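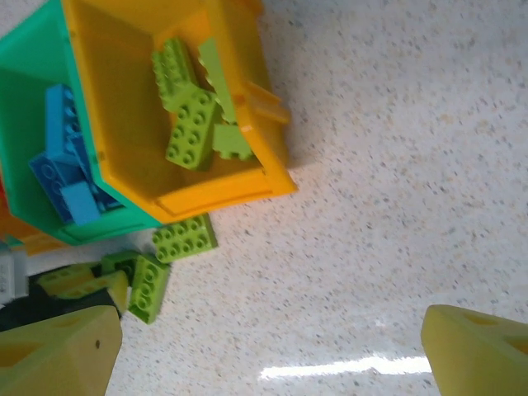
## Bricks, bins and a bit of March tidying

I've been meaning to sort the building bricks since we moved to Prothero, and this month I finally made a start. Blues go in the teal bin and greens in the yellow one – yes, a green bin would have made more sense, but Flurnus only had these two left and I'd already walked 12 minutes in the rain to get there.

I do love how cheerful they look side by side on that speckled floor. It hides crumbs beautifully, by the way, and the odd stray brick too if you're in your socks!

The reds are next, once I've found a third bin that's no more than 90 pence. Until then they're living in an old biscuit tin on the landing, along with six marbles and a whistle.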